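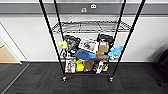 News > Research > Robotics

Looking Down at the Shelf: Study Tests Where a Robot Should Place Its Attention When Stocking

Oct 5, 2018

Robots that put items away on open wire shelving do better when they pick the shelf level first and the exact spot second, according to results released this week by the Cosel group at the Gurnham Institute.

The method, called Flallis, splits one decision into two. A first network looks at the view from head height and marks which levels of the unit have free space. A second network works only on the level that was chosen and proposes a spot for the object in hand. Earlier versions of the group's software searched the whole unit at once and often settled on a point that belonged to the wrong shelf.

"From above, you see the floor and the lower shelves through the wires of the top one," said Maëlle Ross, lead author of the report. "A depth reading that lands between two wires goes straight through. The old planner would look at an empty top shelf and treat it as a hole."

Wire shelves are common in stockrooms and supply closets, but most published work on robot shelving uses solid boards. Thin bars reflect light, leave gaps in depth maps and move out of line with each other when the viewpoint changes. Posts that stand straight in the room appear to lean toward one another when seen from above, and Ross said this alone accounted for a good share of the early errors.

The group ran 104 placements on wire units loaded with household goods such as boxes, bags, gloves and folded cloth. Flallis failed to choose a usable level in 4 of them. The single-step planner, given the same starting views, failed in 25.

Most of the remaining trouble came from soft items. Laurier Friesen, who labeled the shelf views in September, said shiny bags were the hardest to mark. Their outlines change with every fold, and two black bags on one level can look like a single object. Items that stick out past a post were labeled as part of the shelf they rest on, a rule the group added after the first week of labeling.

The second network does not try to name what is already on the shelf. It estimates only how far each item rises above the wires and how near it comes to the front. Keegan Morin, who wrote that part of the code, said naming was dropped early. "We lost time telling a package from a box," he said. "The gripper needs to know if there is room."

Training used views recorded with the unit in different parts of a carpeted room, near doorways as well as flat against a wall. The units are on casters and the software makes no assumption about where they stand. It finds the posts first and works out the height of each level from them, so no markers are attached to the shelving.

The report lists two limits. The method has not been tried on units deeper than the arm can reach, and it does not move items that are already in place to make room for new ones. If every level is full, the robot holds the object and stops.

Mattes Kohlhase, head of the Cosel group, said the next tests will take place at the Fraser site, where shelves are restocked by several people during the day. The robot there will have to check the level again just before it lets go of an object. The group plans to add that check to the first network without a separate pass.

The report and the labeled views can be requested from the group.

Contact | © 2018 Gurnham Institute | Back to top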